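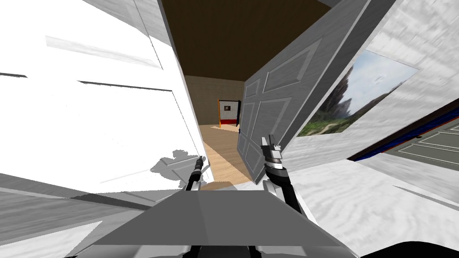 施設内搬送ロボットを手がけるFlorusは2025年6月17日(6/17/25)、介護施設運営のGrilsideと共同で、双腕型移動ロボットによる扉の開閉と夜間の物品搬送の運用を開始したと発表した。対象はGrilsideが運営する居住棟1棟で、開き戸を自動ドアに改修せず、既存の扉のまま使用する。

扉の通過動作には、Florusの制御ソフトウェア「Nosel」を用いる。動作方策は建物内部を模したシミュレーション環境で学習させた。環境には壁や床の材質、扉の色、パネル形状、ノブの位置、開き角度を変えた829種類の室内モデルが含まれる。通過試験は3375回実施し、失敗の多くは半開きの扉を引く際の把持位置のずれによるものだった。Florusはこの結果を受け、グリッパーがノブに接近する段階の速度上限を引き下げた。

従来、同棟の夜勤者はリネンと消耗品の補充のため、倉庫と各階の保管室を往復していた。Grilsideの集計では、補充に伴う扉の開閉は1か月で1320回に上る。運用開始後は搬送と保管室前までの移動をロボットが担い、棚への収納と数量の確認は引き続き職員が行う。居室への入室はロボットの作業範囲に含めない。

勤務体制にも変更がある。夜勤の人員数は据え置き、補充に充てていた時間を巡回と記録に振り向ける。各勤務帯に1人、ロボットの停止対応を受け持つ担当者を置き、扉の前で動作が止まった場合は手動で退避させる。担当者向けの講習は座学と実機操作で構成し、受講時間は勤務時間として扱う。現場からは、停止通知が巡回中の端末に集中するとの指摘が出ており、両社は通知の優先度を3段階に分ける改修を進めている。

通路の有効幅が不足する旧棟は対象外とした。防火扉についても、閉鎖動作を妨げるおそれがあるため通過経路から除外している。

遠隔監視は保守会社のLưuが受託する。監視記録のうち映像は扉の通過前後に限って保存し、保存期間の終了後に消去する。両社は12月までに停止の発生箇所と夜勤者の作業時間を集計し、他棟への導入可否を判断する。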